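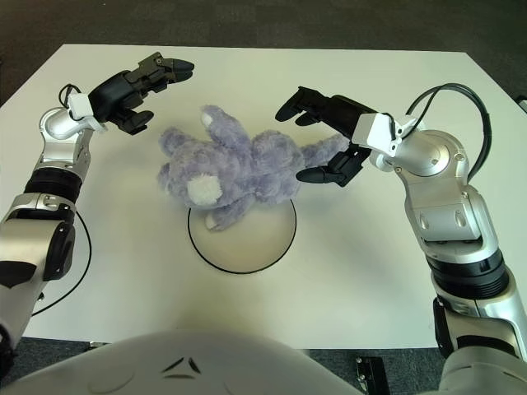 Soft things are where most two-handed robots come unstuck, according to Fongchan Meesuk, and a method that gets better at them with fewer demonstrations deserves a look even if the gain is modest. The remark came in response to results released on 4/18/19 by the manipulation group at the Musier laboratory, which has been teaching a two-armed robot to pick up plush toys and put them down on a marked circle.

The group's method, called Brollura, deals with a problem that anyone who has carried a sleeping cat will know. A soft object changes shape when it is held. A limb that was within reach folds away, the weight swings to one side, and a grip planned from the first look no longer fits by the time the fingers close.

Most earlier systems at Musier planned both hands together and then carried out the whole movement. Brollura splits the job. One hand is chosen to go first and takes hold of a part that sticks out, such as an arm or a leg. The robot then looks again, works out where the bulk of the toy has gone, and only then decides where the second hand should go. If the toy has rolled or folded too far, the first hand lets go and the whole thing starts over.

"The second look is the part that costs time," said Aslak Ljungberg, who wrote most of the planning software. "It adds 2 seconds to each lift. We tried to get rid of it and the results dropped straight back to where they were."

The robot learned from 635 demonstrations, all of them given by people steering the arms by hand from a control station. Previous work in the group had used far more. The toys were chosen for long fur and loose stuffing, because fur hides the outline of the body from the cameras and loose stuffing makes the limbs flop.

For the test, the robot was given 40 toys it had not met in training and had one try at each. It placed 30 of them with the middle of the body inside the circle. The older method was run on the same toys and did noticeably worse, mostly because it dropped them on the way. The failures with Brollura were of a different kind - the toy was usually held well enough but put down with too much of it hanging over the line.

Ilgın Dursun, who leads the group, said the choice of the first hand still needs work. At present the robot picks whichever hand is nearer to a free limb, and this sometimes leaves the second arm with an awkward reach across the table. A version that weighs up both reaches before starting is being written.

Small, stiff toys were left out of the study, as were wet or heavy ones. The group also kept to one toy at a time. Dursun said that a pile would be a much harder problem and that she did not want to guess how the method would cope.

The software will be shared with Bondia, a partner laboratory that works on folding towels and bedding, which plans to try the same two-step approach on cloth. First trials there are expected in September.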